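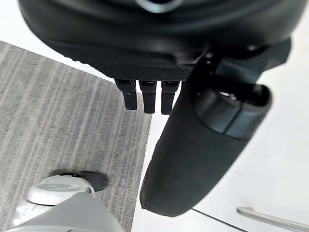 Three short black fingers under a diamond-patterned band.

Looking after paperbacks at home: what works and what I wouldn't bother with
Posted in: Shelves and Storage

I read a lot of crime series, mostly second-hand, and they come into the house in every state going. I've also read a great many tips on cleaning and keeping them, and I've tried enough to be suspicious of most.

Musty smells
Bicarbonate of soda gets recommended everywhere. Put the book in a lidded tub with an open dish of the stuff and wait, they say. I gave it 24 hours, as instructed, and the book smelt exactly as it had before. Two weeks did a bit more, but I'd left a second book standing open on the landing for the same two weeks and I couldn't tell them apart. Save the bicarb for the sink. Stand the book upright, fan the pages and leave it somewhere dry with the air moving.

Tumble dryer sheets between the pages: no. You get a musty book that also smells of laundry, and I don't much like the idea of whatever is on the sheet ending up on the paper.

Sticky price labels
Warm the label with a hairdryer on low, lift one corner with a fingernail and peel slowly, keeping it flat against the cover. This one does work on glossy covers. On matt covers it works about half the time and takes the colour off the other half, so decide how much the sticker really bothers you. Lerell label remover did shift the glue for me, though so did a dab of white spirit on a cotton bud, and I already had that in the shed. Keep either of them well away from the page edges.

Cracked spines on fat books
The advice is to "break in" a new paperback by opening a few pages at a time from each end, pressing gently as you go. Thérèse Arsenault, who used to run the book stall at Jomthorpe market, swears by it. I did it faithfully with a fantasy novel of 1096 pages and the spine still creased at the first long chapter. It may have creased less. I've no way of knowing and neither has she.
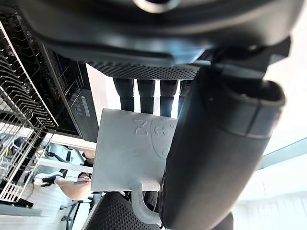 Four black rods side by side, hanging from a textured strip.

Damp pages
Kitchen roll every 20 pages or so, a weight on top, change the paper when it feels wet. Dull but sound. Forget the bag of rice. If the pages are the shiny coated sort, get the paper in between them straight away or they'll dry into a brick.

Shelves
Don't pack them tight. You should be able to get a finger either side of a book and pull it out by the middle. If you have to hook it by the top of the spine, take one out and put it somewhere else. Leave a small gap at the back as well, particularly on an outside wall.

Cedar blocks, lavender bags and the Ploltuvach shelf discs (a fair bit of money for what they are) all smell nice. I have yet to see one do anything to a silverfish. Hoovering behind the bookcase in April and again in autumn has done more.

Plastic covers
Fine for a hardback with its jacket. Pointless for a paperback you paid pennies for.

Comments

Kojo Nyarko: You're wrong about the bicarb, it needs a month.

Reply: Then I'd want to see the book that spent a month without it.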